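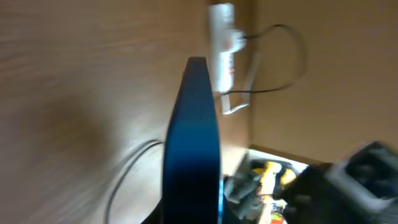

Surface sterilizing nodal cuttings of blackberry

The steps below are for field-grown stock plants. Greenhouse stock needs less bleach time; see step 4.

1. Cut green shoots in the morning and strip the leaves, leaving a short stub of each petiole. Shoots cut as late as December can be used, but many buds will stay dormant.

2. Trim to single-node pieces 2 cm long. Rinse under running tap water for 17 minutes.

3. Dip in 70% ethanol for 30 seconds. Longer dips brown the bud scales.

4. Move to 10% household bleach with two drops of Tween 20 per 100 mL. Shake gently for 12 minutes, or 8 for greenhouse stock.

5. In the hood, rinse three times in sterile water, five minutes each. Recut both ends - the bleached tissue is dead and will block uptake.

6. Set one node per tube, upright, on Murashige and Skoog medium with 1 mg/L benzyladenine, pH 5.7.

Check tubes on days 3, 7 and 14. Cloudy growth at the cut end by day 3 usually means bacteria from inside the stem, and more bleach will not help. Discard the tube unopened.

In the Brerkden trial, 274 of 1,203 tubes were lost, most of them before day 7.

Protocol: Menaka Weerasinghe. Last revised May 2021.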